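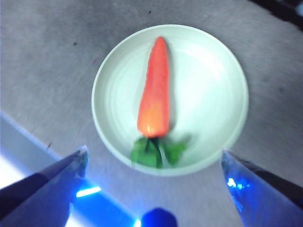 June 14, 2024 — full run on the Gisis counter with the mock deck for the Patau by-election, 1,156 papers in total. All test papers use the practice contest, so there are no real parties anywhere on them, and the candidates have vegetables for symbols. The carrot one is the easiest to tell at a glance, a plain orange taper like the toy on the white plate, and it survives being printed small. The leek and the marrow are harder to tell apart in the greyscale scans and I would swap one of them before the staff training.

Deck made up as in April: mostly flat clean papers, 290 folded once across the middle, the rest of the awkward ones mixed in by hand (faint pencil, ticks outside the box, crosses that run over the line, blank papers, papers marked for more than one candidate). The key was written out before the run and kept in the other folder. I didn't look at it until the machine totals were printed.

**Result**

Machine total of papers agreed with the key. Candidate totals did not, quite. 17 papers went to the review tray, where the key said fifteen should. The two extra were both folded papers where the crease runs through the last box and has picked up enough shadow to be taken for a mark. Both had a clear cross elsewhere, so the machine saw two marks and sent them out as overvotes. That is the safe way for it to fail, as a person then looks at the paper, but on a real count with most papers folded it would mean a lot of looking.

No paper was given to the wrong candidate. Checked this by going through the image log against the key, which took most of the afternoon.

**Faint pencil**

Better than April. All the light crosses were read except the very lightest, which went to review as blank. Same threshold as before, so I think the change is the paper. The new Vandenberghe stock is a bit whiter and less shiny than the old lot, and the pencil takes to it better. It also feeds better. There were no double feeds at all today, where last time we were stopping to fan the pile over and over.

Against that, the new stock holds a fold harder. If the crease problem is down to the paper as well then we have swapped one nuisance for another. To find out, need to run the folded set again on what is left of the old paper. There is a part box on the bottom shelf, not sure it is enough.

**Where the fold falls**

The guidance card tells voters to fold the paper in half. On the present layout half way down is exactly the last box. Moving the whole contest up by a line would clear it, at the cost of squeezing the instructions at the top. The alternative is to mask that strip in the reader settings, and I don't want to do that. A mask that hides a crease could hide a cross.

I have drawn up the shifted layout and sent it to the printer for a short proof. If the instructions look cramped, the second sentence can go, it only repeats the first.

**Seals**

Draline sent the replacement box seals. They close with a proper click and the numbers are printed larger, readable without bending down. One complaint: the tail is longer than on the old ones and catches on the lid when the boxes are stacked. Trimming the tail is allowed under the old procedure but the wording says "after recording the number", and on the new seals the number is repeated on the tail. Somebody will cut it off and then wonder which one to write down. Suggest the record sheet says to use the number on the body of the seal. Will put that in the draft.

**Also**

- Clock on the Gisis was still an hour out. Set it by hand before the run and noted it on the printout. It has lost the summer time setting again after being unplugged.
- The review tray is too shallow. Papers at the top slide off if the bench is knocked. Put a strip of card along the front for now.
- Totals printout uses the candidate order from the setup file, the key uses ballot order. Lost time over this again. Change the key.
- Roll of printer paper low, the spare is the last one.

**Next**

Folded set on the old stock. Then the same set on the shifted layout when the proof comes back, with the same threshold so the runs can be compared. Don't clean the reader glass between the two.

Printouts and image log are in the Patau folder, April's are behind the divider.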